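Paid Participants Wanted: Home Demonstration Recording, Cloth and Bedding Tasks

Posted by: Wiven, Data Operations
Project: Flarketti
Type: Part-time, paid per accepted demonstration, from your own home
Intake: March, until places are filled
Contact for this call: Lingyun Fu

Summary

Wiven is recruiting 43 participants to record short household manipulation tasks with a hand-held gripper. The recordings are used to train a policy for fabric handling on a two-finger arm. The first collection round closed with 2,873 accepted demonstrations, of which 1,372 involved cloth of any kind. Most of those were done on tables. The current round covers cloth handling on beds, sofas and other soft surfaces, in rooms people live in.

No background in robotics is required. Participants in the first round needed some 215 attempts before their acceptance rate leveled off, and the pay schedule takes this into account (see Pay).

What the work consists of

You hold the gripper by its handle and operate the two fingers with a trigger. A camera mounted on the tool records the fingers and whatever is in front of them. You carry out a task from the task list, return the objects to a new starting position, and repeat. One demonstration lasts between ten and ninety seconds. A session is two hours, including breaks, and you choose when it takes place as long as there is enough light in the room.

Tasks in this round:

Fold a flat piece of fabric in half, then in quarters
Pull a cloth flat from a crumpled start
Drag a cloth to a marked corner of the bed
Pick up a small object from a patterned sheet and place it on a plain cloth
Stack two folded pieces
Uncover an object lying under a cloth, without moving the object

Each task has a one-page sheet with start condition, end condition and the errors that lead to rejection. Read the sheet before the first attempt. Sheets are revised during the round, and the version number has to be entered in the session log.

Surfaces and surroundings

Plain surfaces are overrepresented in the existing set. We are looking for homes with printed sheets, checks, stripes, cartoon bedding, quilts and similar. Shelves, books, toys and boxes next to the work area should stay where they normally are. Do not clear the room and do not arrange it. The following must be removed or covered before recording:

Mail, documents or labels showing a name or address
Family photographs
Screens that are switched on
Mirrors facing the work area

Other members of the household must stay out of the room during recording, including children and pets.

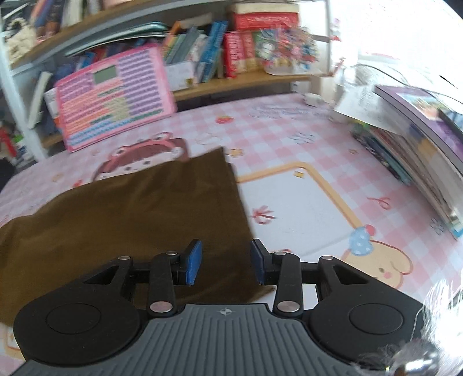 Flarketti, cloth tasks: gripper open over a checkered bed sheet with a piece of brown fabric laid flat.

Cloth should contrast with the sheet in color or pattern wherever possible. If both are of the same color, note this in the log under "low contrast." These sessions are accepted, but are capped at one in five per participant.

Handling requirements

Start every demonstration with the fingers open and both finger pads in view. Approach the fabric at a walking-pace equivalent or slower. Grasp an edge or a corner, never the middle of a flat piece. Keep your free hand out of view – a visible hand is the most common cause of rejection. If a grasp slips, you may try again once within the same demonstration. After a second slip, stop and discard.

Check the pivot points and finger pads before each session. A loose pad changes the recorded finger gap, and all demonstrations made with it are discarded.

Equipment

Supplied on loan: one gripper, one charger, one calibration card, two storage cards and a prepaid return box. You supply the bed or sofa, the bedding and at least three pieces of fabric of different weights. Dish towels, pillowcases and blankets are suitable. The gripper must not be opened or repaired by the participant. Report faults to the equipment desk at Civden, which handles shipping and replacement for this project.

Requirements

18 years or older
Able to hold a tool of 1.1 pounds at arm's length for repeated short periods
A bed or sofa that can be reached from at least two sides
Available for a minimum of six sessions within four weeks
Able to read task sheets in English
Home internet connection suitable for large uploads

Left-handed participants are welcome. The tool is symmetrical and needs no adjustment.

Pay

Each participant receives a fixed amount for the training session and for the first two recording sessions, regardless of how many demonstrations are accepted. From the third session on, payment is per accepted demonstration, with a guaranteed minimum per session. Rates are given in the participant agreement, which is sent out before you commit to anything. Review takes up to five working days. Rejected items are returned with a reason code, and you can contest a code once.

Data use

Recordings are stored by Wiven and used for training and evaluation of the Flarketti policy. Audio is not recorded. Every file goes through a privacy check under the Qin review procedure before it enters the training set. You may withdraw a session up to 30 days after upload. After that, files can no longer be separated from the set.

How to apply

Send the following through the participant form:

Type of surface (bed, sofa, other) and its approximate size
A short list of the bedding and fabrics you would use
Hours of the day when the room has daylight
Dominant hand
Any previous experience with recorded task work (optional)

Do not send photographs of your home with the application. Shortlisted applicants are invited to a 20-minute video call with Lingyun Fu, followed by shipment of the equipment. Applications are processed in order of arrival, and those received after the places are filled are kept for the next intake unless you ask for them to be deleted.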